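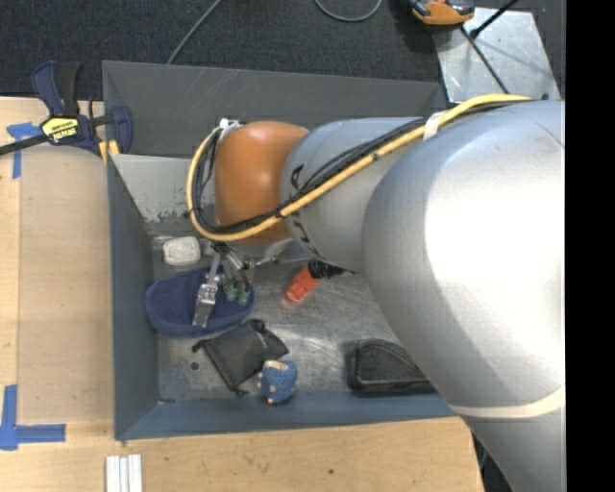

Figure 2. Robot arm extended over an open gray metal bin, with yellow and black cables along the links.

4.2 Rest Days and Throwing Load

The load records cover 52 pitchers from the Sorkville and Gellbridge clubs and contain 2,325 logged throwing sessions. A session was kept if it had both a start time and a pitch count. Warm-up throws were excluded because the two clubs recorded them differently: Sorkville entered them as part of the session total, while Gellbridge left them out after April.

Rest was measured as the number of full days between the end of one session and the start of the next. Sessions that began before noon and followed an evening game were assigned zero days. Tiêu and Hồ used hours in their earlier study of the Chala winter league, but start times in our records were often rounded to the half hour, and the finer unit would have added little.

We fitted a mixed model with soreness score as the outcome, rest and pitch count as fixed effects, and pitcher as a random intercept. Soreness was reported the next morning through the Vusia form. Missing scores were not filled in. For 17 pitchers the form was completed too rarely to estimate a stable intercept, and these players were dropped from the main model but kept in the sensitivity check.

Longer rest was associated with lower soreness in both clubs. The slope was steeper for starters than for relievers, although the two groups overlap very little at rest periods above three days. Pitch count had a weaker effect once rest was included. Adding club as a fixed effect changed neither estimate by more than its standard error, so the pooled model is used in Section 4.3.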